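Notebook, bar percussion tuning and sampling
March, entry 14
Posted by the bench, Ikirov workshop

Continuing with the three-octave metallophone for the Tomen set. Goal for this session: finish rough tuning on the middle octave, then record the low octave dry so the sample patch can be built before the frame goes out for finishing.

Started 9:40 with bar 11. It was sitting flat after the last pass, so material came off the ends, not the arch. Two strokes per end with the fine file, rest ten minutes, measure. Repeated until the fundamental read 490 Hz on the strobe. Target for this tuning is a few cents under B4 at A440, as agreed for the set, so 490 stays. Second mode came up slightly with the end filing and is still inside tolerance. Bars 12 through 14 went the same way with fewer passes.

Bar 20 is a problem. Fundamental is at 837 Hz and stable, but there is a beat in the decay when struck off center. Moved the support cord holes on the test rig by a couple of millimeters in each direction, no change. Swapped mallets, no change. Suspect the arch is not symmetric across the width. Checked with calipers and the left side is thicker at the midpoint. Took a light pass on that side only. Beat is slower now but still audible. Left it for next session. Do not ship bar 20 as is.

Bar 22 reads 906 Hz. Clean. No further work.

Recording of the low octave was done in the back bedroom, since the shop compressor cannot be turned off in the afternoons. Room is small, carpeted, curtains on one wall. Reverb tail is short enough that I did not bother with the baffles. 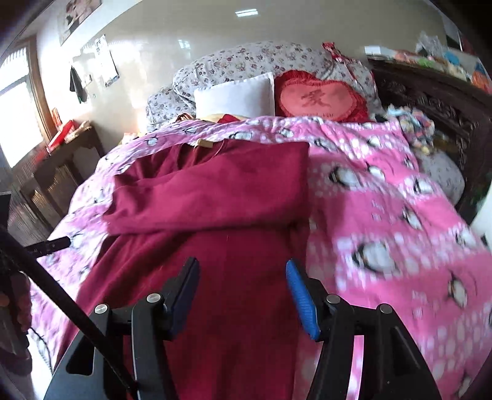
Back bedroom. Pink penguin quilt, maroon item on top.

Signal chain: one small-diaphragm condenser 40 cm over the bar, one contact pickup on the rail, both into the Sorensen preamp, no EQ, no compression. Recorded at 96 k. The Sorensen has a low hum on channel two when the phantom is on for channel one. Swapping the cable reduced it. It did not go away. For the pickup channel I ran a high-pass afterward at 40 Hz and that was enough.

Each bar got 6 velocity layers, four strikes per layer, yarn mallet first and then rubber. Let every strike ring out fully before the next. The lowest bar takes close to half a minute to drop into the noise floor, so this is slow. Layer one (softest) is the least consistent. I could not hit the same level four times in a row by hand and ended up keeping the best two. If we do this again, build the drop arm.

Loaded the raw files into the Flullier sampler at 16:15. Notes on the patch:

Round robin works on layers two through six. Layer one alternates between two samples and you can hear it on repeated notes. Randomizing start offset by a few milliseconds hides most of it.

Velocity curve: the default is too steep for pads. Flattened the bottom third.

Release: set long. Damped notes need their own samples and I did not record any. Add to list.

Tested against the sequenced part at 124 bpm with the kick and bass running. The low octave masks badly under the bass synth, as expected. The contact pickup channel cuts through better than the condenser. Current mix is pickup at unity, condenser down 8 dB, and it sits all right. With the kick muted, the balance should be reversed.

To do:
Bar 20, arch symmetry, retest off-center strikes
Damped strikes, low octave
Channel two hum, try another supply
Drop arm, sketch only for now
Middle octave recording after fine tuning

Comments (3)

benchrat: On bar 20, check the holes are square to the face before you take more off the arch. I had the same slow beat on a bar with one hole drilled at an angle.

lowpass_j: What rubber hardness on the second mallet set? The patch I tried had a lot of click on layer six.

Ikirov bench: Medium. The click is on the contact pickup only. Pull that channel down on the top layer and it mostly goes.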